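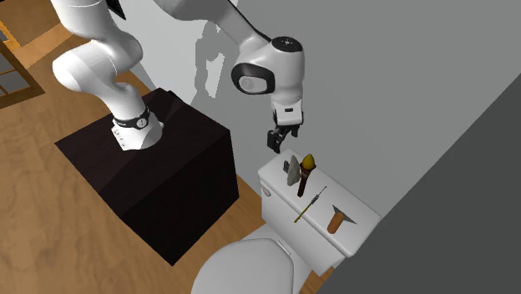
Wer heute eine Todesanzeige aufgibt, zahlt nach Millimetern. Entsprechend knapp fällt aus, was über einen Menschen in der Zeitung steht: Name, Daten, ein Spruch, die Angehörigen, der Termin der Beisetzung. Ich halte das für einen Verlust und bin dafür, wieder richtige Nachrufe zu schreiben, auch für Leute, die nie ein Amt hatten.

Im Juli ist mein Onkel Knut Weidemann gestorben. In der Anzeige stand, er sei nach einem erfüllten Leben eingeschlafen. Dass er 26 Jahre lang bei Laur an der Drehbank gestanden hat, dass er als Kind mit seiner Mutter und zwei Schwestern in einem einzigen Zimmer wohnte und dass er erst mit fünfzig schwimmen lernte, stand nicht darin. Seine Enkel wussten es zum Teil auch nicht. Erfahren haben sie es beim Kaffee nach der Beerdigung, von Till Haberkorn, seinem früheren Vorarbeiter.

Gegen den ausführlichen Nachruf wird eingewandt, er beschönige. Das stimmt oft. Über Streit, Schulden und Trinken schreibt kaum eine Familie. Trotzdem erfährt man aus einem geschönten Lebenslauf mehr als aus einem Vers von der Musterkarte. Wo jemand zur Schule ging, was er gelernt hat, warum er umgezogen ist, das lässt sich aufschreiben, ohne jemanden bloßzustellen.

Der zweite Einwand ist das Geld, und der wiegt schwerer. Für einen Text von 1706 Zeichen hat man uns einen Preis genannt, den wir nicht zahlen wollten. Die Lokalzeitungen könnten dafür einmal im Monat eine Seite freihalten, ohne Rechnung. Gelesen würde sie, da bin ich sicher. Auch Gemeindebriefe und Vereinshefte haben Platz.

Meine Cousine Liliana De Luca hat den Lebenslauf schließlich selbst verfasst und kopiert. Zwei Seiten, mit einem Fehler beim Jahr der Hochzeit, den meine Tante mit Kugelschreiber verbessert hat. Ein Exemplar liegt jetzt bei mir im Ordner mit den Familienpapieren.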